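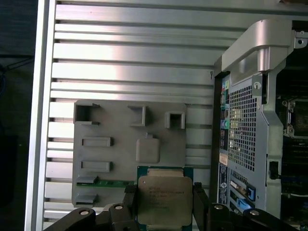
Dental insurance still works on a yearly maximum, and I think the yearly maximum should go. Mine is 2,000 dollars. Last spring I needed a root canal and a crown on a lower molar, plus two fillings that had been put off too long. The bill came to 3,799 dollars before the plan paid anything.

The front desk at Tranel Dental was decent about it. They offered to do the molar in April and hold the fillings until the new benefit year. I took the offer, and so do plenty of other patients. But a cavity keeps growing while you wait for January. One of my two fillings had become a much bigger filling by the time I got back in the chair, and my share for that tooth alone was 586 dollars.

Medical plans put a limit on what the patient pays. Dental plans put the limit on what the insurer pays. A person with healthy teeth never notices – two cleanings and a set of X-rays don't come close to the cap. The person with a cracked tooth and gum disease hits it in one visit.

I know the argument on the other side. Without a cap, premiums go up, and some employers would drop the coverage. Premiums probably would go up. I would pay 21 dollars more a month without complaint if a bad year couldn't cost me thousands.

Short of that, insurers could let unused benefits roll over. I had used almost none of mine for six years before the molar went. They could also stop counting cleanings against the maximum, so that people who need the most work aren't tempted to skip the hygienist and save the money for a crown.

My fillings are done now. I have one more crown to schedule, and the office has suggested January.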